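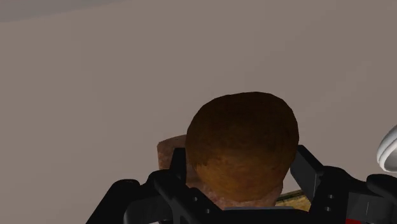
Week five, and we're on to who reads a hobby magazine and how you prove it to somebody with money to spend. I've seen plenty of media packs that say "our readers are keen modellers" and leave it there. Well, so what? You could be looking at the back of a brown-haired head against a plain wall and know nearly as much about your reader – no face, no age, no idea what they'd buy. An advertiser wants to know what's on the layout at home and what's next on the shopping list.

The case we'll use is Pleten, the quarterly for narrow gauge modellers that Kilian Marti let me pick apart (thank you, Kilian!). It runs to 36 pages and put a reader survey in the February issue. They got 704 forms back, which I think is marvellous for a small title. Do remember, though, that people who post a form back are your keenest readers, so you can't just treat them as the whole readership.

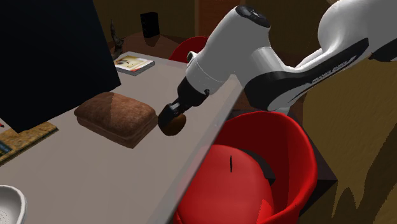 The question that earned its keep was "What did you send off for after seeing it in these pages?" Much better than "Do you read the adverts?", because everybody says yes to that, bless them. Wastano, who sell track and point motors, moved from a quarter page to a half on the strength of the answers.

A quick word on rates. Circulation is copies sold or given out, readership is people, and club copies get passed round like biscuits. Quote both if you have both, and say which is which. Jordan Dobson's chapter on this is in the reading pack and it's short, so no excuses.
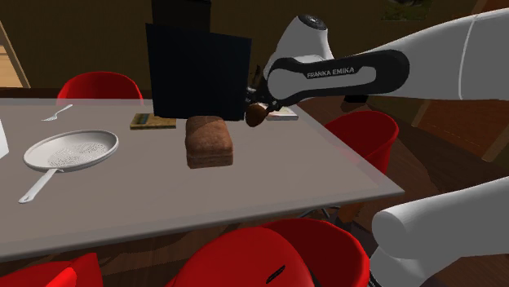

Robot arm over a grey tabletop, small round brown object at the gripper.

For next time, read the Vītola and Brirkholm rate cards and work out what a half page costs per thousand readers in each. One of them hides the colour charge in a footnote – see if you can find it. Bring your workings, even messy ones.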